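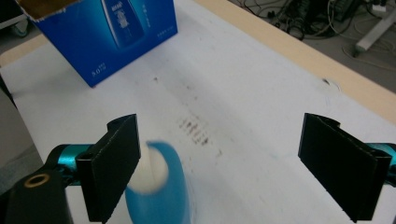
**Notes for the shelf-life talk, Jumasbridge library, August**

Start at 10 past, people come in late. Water on the lectern. Slides go forward with the right arrow only.

**Opening (2 min)**

- Ask who threw out food this week because of the date on it. Wait for hands.
- Say what the talk covers: dates on packages, how to read them, what to do at home. Fridge temperatures are a separate talk.

**Slide 2: the words on the label**

"Best by" is about quality. The maker thinks the crackers taste best before then. "Sell by" is for the store, so it knows when to rotate stock. "Use by" is the one to take seriously on fresh meat, fish and ready meals. Infant formula is a special case and should not be used after its date.

Pause. Somebody usually asks about eggs. Answer: keep them cold, in the carton, and throw out cracked ones.

**Slide 3: our kitchen diary**

86 households in Jumasbridge and Vatow kept a diary of what they threw away. 60 of them wrote down a date as the reason at least once. 17 had thrown out an unopened can.

Say clearly that people signed up for this, so it is a small and willing group. Don't stretch it to the whole county.

**Slide 4: cans and dry goods**

Dents on the seam, bulging ends, leaks: throw it out, whatever the date says. Rice, dried pasta and sugar keep a long time if the package is closed and dry. Brown rice goes stale sooner because of the oil in it.

(Skip the flour part if we're past half past.)

**Slide 5: at home**

- Write the opening date on jars with a marker.
- New groceries go behind the old ones.
- Freeze bread the day you buy it if you won't finish the loaf.

**Questions**

Repeat each one into the mic. The Brindis branch wants the handout too, so leave a stack at the front desk.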